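I've been running the workshop books at Cavidley for a good while now, and Gualtiero Ferri asked me to write down how I set up the monthly turnover report in Vonness, so this is the part on getting the car and motorbike figures to come out separately. If you haven't put your opening balances in yet, go back and do that first. It's boring but you can't skip it.

## 4. Setting up the sales categories

You'll need to be logged in as an owner or a bookkeeper. The counter login can see the categories but can't change them (I spent a whole morning finding that out).

1. Open **Settings**, then **Sales**, then **Categories**. A fresh set-up gives you one category called General, numbered 200.
2. Rename General to **Cars – sales**. Don't delete it, even if you only do repairs. Old invoices hang off it.
3. Click **Add category** and make one for motorbikes. I gave mine the number 601 so it sits well away from the car ones on the printout.
4. Add the rest: tyres, parts over the counter, workshop labour, and one for trade-ins. Keep the names short or they get chopped on the invoice.
5. Tick **Include in turnover** for each one except trade-ins.

**Note:** Turnover here means sales before GST. If your numbers look too good, check the tax box at the top of the same page – it's a little grey switch and it's easy to bump.

**Caution:** Once you've posted an invoice to a category you can't change its number. You can change the name as often as you like.

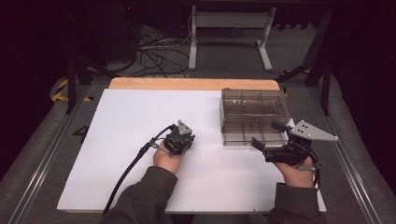
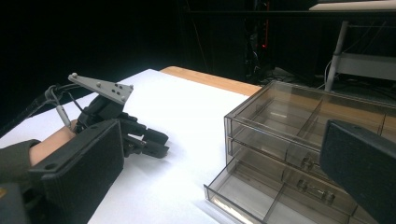 ## 5. Bringing in last year's figures

You want at least one full year in there, or the comparison column stays blank and the chart looks silly.

1. In your old program, save the sales list as a CSV. Ours was Renus, and the option was hiding under **Print**, of all places.
2. Open the file in a spreadsheet and check the dates. They should be day first. If you see a thirteenth month anywhere, something's swapped them.
3. Back in Vonness, go to **Import** and choose **Past sales**.
4. Match each column to the right heading. The program has a guess for you, and mine put the rego numbers under Amount, so do look!
5. Press **Test run**. You'll get a list of the lines it doesn't like. I had 53, nearly all of them blank customer names.
6. Fix those in the spreadsheet, save it, and do the test run again until the list is empty. Then press **Import**.

**Caution:** Don't import the same file twice. There's no warning, and November came out at double for us until I found the second copy and rolled it back under **Import history**.

## 6. Running the report

1. Go to **Reports**, then **Turnover by category**.
2. Pick your month and set **Compare with** to the same month last year. Comparing with the month before is fine for tyres, but it's not much help for bikes because they always go quiet over winter.
3. Choose **Group by category**. Leave **Round to whole dollars** on unless your accountant asks for the cents.
4. Click **Run**, wait for the bar to finish, then save it as a PDF.

**Note:** If you use the Sanna till at the front counter, its sales arrive overnight. Run the report the morning after the month closes and you'll catch the lot.

If a category shows a dash where you expected a dollar amount, go back to section 4, step 5, and check the tick box.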